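Notebook - cloth flattening, hand-held gripper demos
September, second entry. Start 2:40 pm
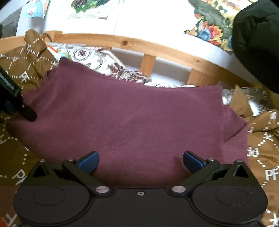

Carrying on from the last entry. The question is still whether the corner-first labeling gives us a better policy than plain end-to-end cloning on the same demos. Collected 50 demos per cloth with the two hand-held grippers, same protocol as before: drop the cloth on the bed from chest height, find two corners, pull out, stop when you would be happy to start folding.

Cloth set is unchanged. Did the maroon one today. Plain cloths are harder for the corner detector than I expected, as there is no print to tell it which way a crease runs, and a flap folded under reads as a real corner a lot of the time. Patterned bedding underneath doesn't help. The Torkley detector was trained on tabletop data with a gray mat and it fires on printed lettering. Not touching the bedding though - the whole reason we moved off the mat was to stop fooling ourselves.

Demo count after pruning: 154 total across all cloths so far. Pruned ones were mostly tracking loss when the left gripper went behind the operator's arm. Three more were me letting go too early and grabbing again, and I couldn't decide whether that counts as a recovery or a mistake. Put them in a separate folder called regrasp. Please don't merge it into the main set until we have talked.

Labeling. Each demo gets two marks: the time of first contact with a corner, and which corner it is. I was marking contact when the fingers close. Lis marks it from the finger width signal automatically, and the two disagree on thin cloths because the fingers hardly stop before they are fully shut. Switched to the Lis marks for everything so at least it is consistent. Old hand marks are kept in the same file under a second column.

Training. Two runs on Mallus, same seeds, same steps:
A - cloning only, wrist views from both grippers
B - same, plus corner label as an extra prediction head

Both finished overnight. Ran 3 seeds of each. On held-out demos B has the lower action error on all seeds, but the gap on one of them is small enough that I don't trust it. Most of the gain comes from the approach phase. Once the fingers are on the cloth A and B look the same to me, and both pull too far on the second corner. I think that is in the demos. I overpull too, and then relax, and the policy learns the first half better than the second.

Things that went wrong:
- Time sync between left and right drifted again after a long session. Restarting both fixed it. Need to log the offset at the start and end of every session, by hand if necessary.
- Vundard calibration script saved over the right gripper width limits with the left ones. Caught it when the right never reported fully open. Values restored from last month's backup, then rechecked with the spacer block.
- Forgot to lock exposure before the first few demos. White wall behind the bed pulls everything dark when the gripper tilts up. Kept them in, flagged.

On flaps. I tried a quick test where I relabeled every folded-under edge as "not a corner" instead of leaving it blank. The detector got more cautious and missed real corners near a crease. Possibly a third class would do it, or just a longer history so it can see the edge move when tugged. Longer history is cheaper to try first and needs no new labels.

Still no robot rollouts for either policy, so nothing above says anything about success rate. The arms are booked by the pouring people until they finish their set.

Next:
- rerun B with double the history, everything else fixed
- redo the exposure-flagged demos if the bed setup is still as it is
- plot overpull distance per operator, mine against the others
- ask about moving the sync check into the recorder

Stopped 6:15 pm. Batteries on the charger, both grippers back in the case with the tips off.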